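Didbridge Hand Gripper, Two Months In

I have now owned three hand-held grippers, which is two more than most households need. The newest is from Didbridge, and I bought it in July after Ye-seo Bang, who shares the workshop with me, got tired of hearing what I thought of the old pair. It cost 500 dollars. The Presix I'd been using cost 200, and the Zaidi was secondhand and came in a bread bag.

For what it's worth, I don't review these things for a living. I collect grasping demos for a small kitchen-handling project, meaning I spend my afternoons picking up objects with a tool on the end of my hand, so that an arm can later pick up the same objects slightly worse. I've logged 2,643 grasps with the Didbridge. By that point you have opinions about the trigger.

What you get

The gripper, a camera mount, a hex key, a bag of spare screws and a booklet with one page of English. The booklet covers assembly and then stops, right before the part where you have to calibrate it. Soon-im Yoon wrote her own calibration notes and taped them inside the lid of the case, and I'd be lost without them. Allow an evening. If you have done this before, allow an evening anyway.

Assembly itself is fine. The links are plastic and the pivots go together without a mallet, a step up from the Zaidi. I did put one link on backward. It fits perfectly well backward, and you won't find out until the fingers close at an angle like a bad handshake.

The squeeze

My main complaint about the Presix was that it had two settings, dropped and crushed. The Didbridge has a longer trigger pull and a softer start, so you can feel the fingers make contact before they begin to press. On hard things (mugs, spice jars, the dreaded remote control) there's not much to choose between the two. The difference shows up on anything that narrows. The Presix likes to ride up a taper until it runs out of object, and then you have a log entry and a thing on the floor.

So most of my testing has been with shapes that bulge at one end. A pear is a good one, and so is a light bulb, if you have a broom. For the comparison below I used an orange piece with a waist and a fat lower end, smooth enough to be annoying, and tried to take hold of it around the wide part.
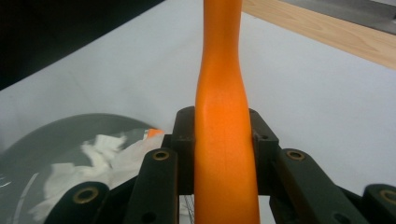 Grip, compared

Didbridge: holds wide, rounded shapes well if you come in square. Come in at a slant and one finger does all the work. It also forgives a lazy wrist more than I deserve.

Presix: stronger at full squeeze, and I still reach for it when the object is a full jar. Poor manners with everything else. The trigger spring is stiff enough that Ha-neul Ryu, who climbs, was the only one of us who didn't complain.

Zaidi: light, loose, oddly pleasant. The fingers wobble sideways, so your data wobbles too. I'd give it to a student, with the bread bag.

The camera

The mount puts the camera above the fingers, looking down over them, and you can see both fingertips through the whole grasp. I can't overstate how nice this is after the Presix, where a knuckle hid one side and you guessed. The price is that a tall object comes straight up the middle of the view and blocks whatever is behind it. If you're sorting small stuff on a crowded table, tilt the mount forward one notch. There are only two notches, so the decision won't take long.

Matte black was a good choice for the plastic. My old set had a shine to it, and every lamp in the building turned up in the footage.

Software

Recording goes through Flellum, which is free and feels it. It found the gripper on the first try and the camera on the fourth. Once it's running it stays running, and the files come out with sensible names. The preview lags a bit, enough that I've stopped looking at it. There's a button marked "Smooth" that Ye-ji Jin has forbidden anyone in our group to press. She won't say what it did.

Wear

After two months the pivots have a little play in them, mostly on the left. I tightened the screws once and overdid it, and the fingers closed like a garage door in winter until I backed them off again. The pads have held up better than I expected. I'd still like a spare set in the box at this price, and Didbridge sells them only in packs big enough for a small factory.

My wrist, since you ask, is fine for the first hour. The handle is a touch long for my hand. Young-sook Yoo has wrapped hers in bicycle tape and claims it changed her life. I borrowed it for an afternoon and my life is about the same, but the handle was better.

Should you buy it

If you already have a Presix and mostly move boxes and jars, keep your money. If your objects have curves, yes, and buy the tape while you're at it. I'd take off a point for the booklet and half a point for the link that fits both ways round, and I'm keeping the thing. The Presix is for sale, by the way. Pickup only, hex key not included, as I've lost it.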